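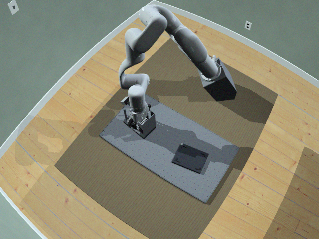 **Is the Flurnstead down payment grant real money or a loan with a nicer name?**

posted by flurnstead_renter

My building got a flyer from Murkon Housing Partners about a new down payment program for the Flurnstead area. The flyer says "grant" in big letters. Then in the small type it says you have to finish a homebuyer class, use a participating lender, and stay in the house for a "recapture period." It doesn't say how long that period is, which makes me suspicious.

The class costs $70 and is run by an outfit called Grolten. I called and asked if I get the fee back when I'm turned down, and the woman read me the same sentence off the website twice.

I have two years at the same job and some savings, and I'm not in a hurry. I just don't want to pay for a class so somebody can hand my name to a lender. Has anybody gone through this and come out with keys? And is "recapture" as bad as it sounds?

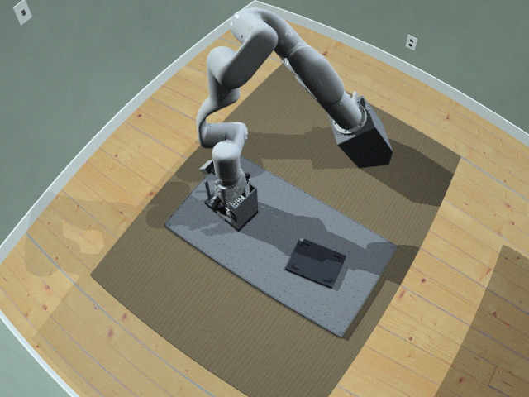 *Gray robot arm over the perforated board, corner of the room*

**porchlight534**

Recapture means they can take some or all of it back if you sell, move out or sometimes refinance before the period is up. So yes, it's a loan until the clock runs out. Usually it's recorded as a second lien on the house. Ask for the actual note and the lien document before you pay for anything. If they say you only see those at closing, I'd walk.

Things I would want in writing:

- how many years, and whether the amount goes down each year or stays at 100% until the last day
- what happens if you refinance, and who has to sign off on it
- whether the money is set aside when you're approved or only when you have a signed contract

That third one got us. We went through a similar program over in Grimshaw. We were "approved" and then the fund was empty by the time we had an offer accepted.

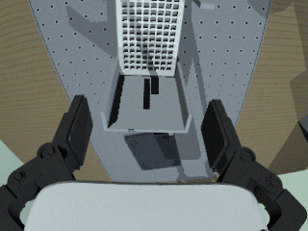 They told us to wait for the next round in December, and our seller wasn't going to sit around for that. We closed without the help. The class itself was fine, mostly budgeting and how to read a loan estimate. I can't say I learned $70 worth, but I've wasted more on less.

Also check whether the agency is on HUD's list of approved housing counseling agencies. You can look it up yourself. Don't take a logo on a flyer as proof — anybody can print a logo.

**drywall_and_debt**

just take the class, it's free money, people overthink this

**northside_landlocked**

It isn't free money, see the answer from porchlight534. I'd add that the participating lender part deserves a hard look. Get a quote from a lender outside the program on the same day and compare the rate and the fees. A higher rate over the life of the loan can eat the whole grant, and the flyer will never show you that math. 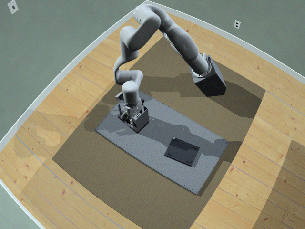

The other thing is the inspection. Some of these programs send their own person through the house and buyers assume that counts as an inspection. It doesn't. Theirs is there to see that the place meets the program's standards, so pay for one of your own. Even then, read what it leaves out, because most inspectors won't move a seller's things. Put a big brown mat over a light plank floor, like in that last picture, and the report covers the boards that show around it. Ask the seller to roll up whatever is down before your inspector comes, and if they get weird about it, ask again.

As for the fee, get the refund answer by email. If Grolten can't put a yes or no in an email, I'd treat it as a no.

**flurnstead_renter**

Thanks, except for the "free money" one. I emailed Murkon asking for the note and the lien form. So far I have an auto-reply and an invitation to sign up for the class.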